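Slack in the Line
Cable failures rarely begin where the cable is cut open

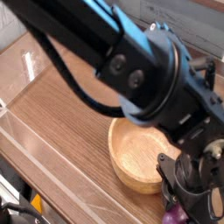 Most flexible cable is sold by current rating, jacket material and price. The figure that decides how long it lasts, minimum bend radius, is usually in a footnote. Copper strands that flex past that radius harden, crack one at a time and raise the resistance of the conductor long before the circuit opens. The simplest protection is length. A thick black cable that hangs in a wide arc below an arm segment and rises again to its joint spreads the bend over a long stretch of jacket. The same cable pulled straight between two clamps would put nearly all of it at the clamp edge.

The repair shop at Hadness keeps its failed cables and sections them. Its records cover 879 pieces taken from stage hoists, hospital beds, car lifts and packaging lines. The most common break lies within 5 centimeters of a fixed point, under a jacket that looks sound. Abrasion comes second. Overheating, which owners tend to suspect first, is well down the list.

Strand count matters too. A conductor made of many fine wires bends more easily than one made of a few heavy wires with the same cross section, and it costs more. Kavura, which draws wire for elevator traveling cables, offers both constructions in identical jackets. Buyers who order by outside diameter alone often get the stiffer one.

Twist is harder to plan for. A cable that bends in one plane can be guided by a chain or a tray. A cable that also rotates needs its cores laid in short, even turns around a soft center, with room to slide. Workneh tested 2 lay patterns on a rotating rig at its Curnanov plant last July. The tightly packed version developed a corkscrew and was pulled after 680 hours. The other was still running when the rig was needed for different work, so its service life is unknown.

Fitting practice has changed little. Clamp the jacket and leave the cores free. Set the loop with the joint at full travel, then move it by hand through its whole range and watch for contact. Mark the jacket at each clamp with paint, and check the marks at the next service for creep.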